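Bag Packing and Unpacking: Fruit in Thin Plastic Bags
Project report, Farkumholm section, April 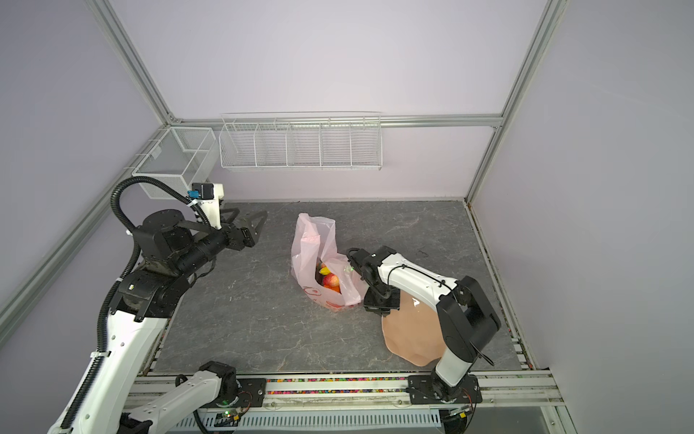
Why does fruit get bruised in a shopping bag?
Mostly from being pressed against other fruit, and from the bag being put down too hard on a counter. Thin plastic gives no padding at all.

Aim. Find out which packing order leaves the least marks on mixed fruit. Apple and orange, plus something softer when we could get it. Bags all thin plastic, the carry handle kind. Fruit from the Trulby market, cheapest bin, checked for old bruises first.

Method. Pack, lift by both handles, carry one hallway, set down, unpack. Wait overnight then look. 80 trials total. Heaviest load was 2062 g, lightest 646 g. Scale was the Bakos kitchen one, zeroed every time (we forgot twice, those trials were redone).

Results so far
Apples at the bottom did fine. Oranges did fine anywhere. Soft fruit on top was better, but it slides out if the bag slumps over, so the opening matters more than we planned for. Handles pulled together kept most things in.
Split bags: a few, all at the heavy end, all at the handle and never the base.

Problems. Overnight wait was not the same lenght each time. Two of us graded bruises differently, should of made a color chart first. Grading is now by the Kavesus sheet, 0 to 5, old trials being regraded.

Still to do: paper bags, same loads. Redo the table in section 4. Costs, 189 so far incl. fruit, receipts in folder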